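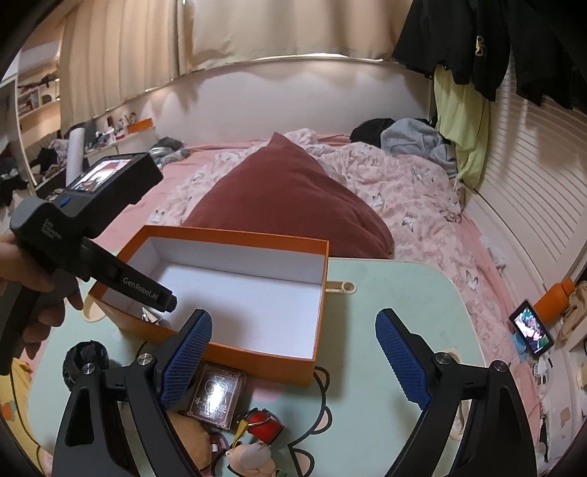

Figure 4. Open box with an orange outside and a white inside. A small silver object lies in the near left corner.

4.1 What people mean by "the box"

I went into this part of the study with a pretty naive coding scheme. I had one code for keepsakes, one for junk, one for things in transit, and I figured the diaries would fall into those three piles and I could get on with the statistics. They didn't, and I spent most of January redoing it. So before I get to the numbers I want to talk about the word "box," since it gave me more trouble than everything else in the diaries put together.

The 12 households in Nosdale wrote 130 diary entries between them, and 61 of those mention a box of some kind. Sometimes it's a shoebox or a gift box. Sometimes it's a kitchen drawer that the family calls the box anyway (I left those in, and I'll defend that in Section 6). What struck me on my second read was how seldom people named what was inside. They'd write "put it in the box" or "it's probably in the box" and move on, the way you'd write "put it in the fridge." The contents came out only when I sat down with them afterward, and even then it took a while. One woman in Household 9 talked for a good half hour about where her box had lived – top of the closet, under the stairs, her sister's place in Grostow, back to the closet – before we got anywhere near what was in it.

Lambert's old scheme, which I'd borrowed for my first pass, sorts storage by how often it gets opened. I like it a lot for garages and basements. It's much less help with small boxes, where a thing can go untouched for years and then come out every evening for a week because somebody's cousin is visiting. My diaries are full of these bursts. Household 3 has nothing at all about their box for most of the diary period, then a run of entries over a few days while they looked for a spare key, and then nothing again. Is that a box in frequent use? By the arithmetic it is, sort of. By their own account they'd forgotten they owned it.

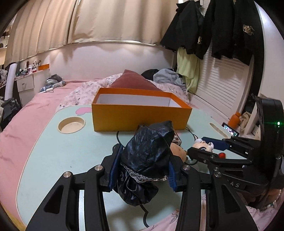
Corey McPhee, who second-coded the entries with me, wanted to drop frequency completely and go with what he called reach, meaning how many people in the home would put a hand in without asking. I fought him on it for a while and then came around. It's a better fit for what people told me. Boxes that anybody can dip into pick up batteries, ribbon, coins, hair ties, and instructions for things long gone. Boxes that belong to one person stay much more even, and people get pretty touchy if something turns up in there that they didn't put in themselves. A teenager in Household 7 wrote a whole entry, in capitals, about a tape measure.

There's a muddy middle, and I don't want to pretend we cleaned it up. In 4 of the households the box had changed hands during the diary period, usually from a parent to a kid, and the rules changed along with it. The parents went right on using it as if nothing had happened. The kids thought it was now theirs and said so. We coded those as open for the parent and closed for the child, which makes the tables a little ugly, and I think it's still the fair way to do it. Dean Heywood read an early draft of this section and suggested splitting them by date instead. I tried that. The trouble is that people didn't agree on the date, and in Household 11 they didn't agree that a handover had taken place.

I should also say something about children's boxes, which I'd planned to leave out and then couldn't. Kids in these diaries do a lot more packing and unpacking than adults do. For them the moving in and out seems to be most of the fun, and a toy's place in the box can matter as much as the toy. The Gostudstead pilot had a bit of this too, but we only had grown-ups writing back then, so it came through as complaints about the floor. This time the kids could draw their entries or tell them to a parent, and I got much richer stuff. One little boy had a strict order for who sleeps next to whom. His mother wrote it down for me twice, and the two versions are different, and he insisted both were right!

Reach works nicely for these as well. Nearly every child's box was described as private and then, a line or two later, shown off to me in full. I've kept them as closed boxes in the main tables. If you'd like to see what happens when they're moved over to the open side, that run is in the appendix, and the overall pattern holds, although the gap between the two groups gets smaller.

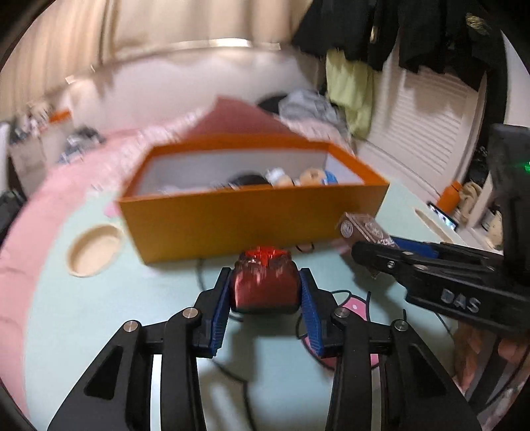
4.2 Boxes that leave the house

The second thing I wanted from the diaries was some sense of how a box ends. A few got emptied and reused, and those are easy to follow. The harder ones went off to a relative or a storage unit, where the diaries can't see them, and for those I had to lean on the follow-up calls.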